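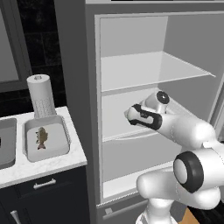
Section 4. Running the Fridge Task in the Simulator

You need Section 3 finished before you start this one. If the arm still folds itself into the floor when you press Reset, go back to 3.6 and redo the joint limits. Everyone has to do 3.6 twice. Tiago Pinheiro did it four times and he wrote it.

The fridge task is the second of the club's qualifying tasks. The kitchen is simulated, the arm is simulated, and the fish in the sink is simulated, so nothing you do in this section can smell. The real arm is locked in the cabinet until your team has a pass on file, and Ms. Macedo has the key.

4.1 Loading the kitchen

1. Start Pleltus and wait for the green bar. On the older lab machines this takes long enough to eat a sandwich. Eat it in the hallway.

2. Choose File, then Open Scene, then kitchen_fridge. Do not choose kitchen_fridge_old. We keep meaning to delete it.

3. Set the random seed to 586. Every team uses the same seed for qualifying, so the kitchen comes up the same way for all of you and complaints about an unlucky layout can be kept short.

4. Press Reset once. The fridge should load with its door already open. Opening the door is a separate task, covered in Section 6, and you will miss this one when you get there.

Note: If the kitchen loads without the arm, your Adetach plug-in is switched off. Turn it on under Tools and reload the scene. Restarting the whole computer also works and takes ten times as long, which hasn't stopped anyone.

4.2 Reaching in

5. Switch to Joint mode and raise the elbow before you move anything else. The arm starts low, and a forearm that goes in flat will meet the bottom of the fridge first.

6. Switch to Tool mode. Bring the gripper forward slowly, aiming for the space over the lower shelf. Keep the speed slider at 23 or under until the wrist is past the opening.

7. Check your clearance from the side camera as well as the front one. From the front, every reach looks perfect.

8. When the gripper is over the lower shelf, stop and press Hold. The status line should read STEADY. If it reads SETTLING for more than 8 seconds, your gains are too high. Lower them one notch and try again.

9. Back the arm out along the path you came in on. Use the Retrace button. Freehand exits are allowed by the rules, and Hélder Vilela would like you to know he once completed one.

CAUTION: The lower shelf has a curved front lip. The collision model treats it as a straight one. You can therefore fail a run by touching air. We have reported this, and the answer was that it builds character. Stay a full gripper height above the shelf and you won't have the problem.

CAUTION: Do not turn off collisions to "just see if the path works." The path will work. The arm will also pass through the wall of the fridge and come out in the kitchen, and the run will be logged with your name on it.

4.3 Leave the fish alone

The fish belongs to the sink task in Section 5. It is in the scene because both tasks share one kitchen and Glória Salgado didn't want to maintain two. Moving it earns no points here. Knocking it out of the sink costs you the run, and no, "it was in the way" is not a valid appeal. Compare the location of the sink with the location of the fridge before you write one.

4.4 Recording a run

10. Press Record before Reset. If you press them in the other order, the log is missing its first frames and the checker throws it out without saying why.

11. Run the full reach, hold and exit. A run is capped at 1000 steps. A calm driver finishes with plenty left over. A driver with three teammates giving directions may not.

12. Press Stop, then Save. Name the file with your team name and the attempt number. Files called final, final2 and REALfinal will be renamed by Clementina Barros, and she picks the new names.

13. Drag the file onto the Jendari checker. You get PASS, FAIL or REVIEW. REVIEW means a person has to watch it, so expect to wait until the next meeting.

Note: You may submit as many runs as you like up to the end of October. Only the best one counts. The others stay on the shared drive, where new members watch them during orientation.

4.5 If something goes wrong

Arm shakes at the end of the reach: gains too high, see step 8.

Arm will not move at all: you are still in Hold. Press Hold again.

Gripper points at the ceiling: the wrist has flipped. Reset and raise the elbow less in step 5.

Everything is gray: you have put the camera inside the refrigerator wall. Press Home.

The checker says FAIL and you don't agree: play the log back at quarter speed with the whole team watching. If you still don't agree, bring it to Ms. Macedo before the meeting starts. She is less patient after it.

Once you have a PASS, write the file name on the sheet by the door and go on to Section 5.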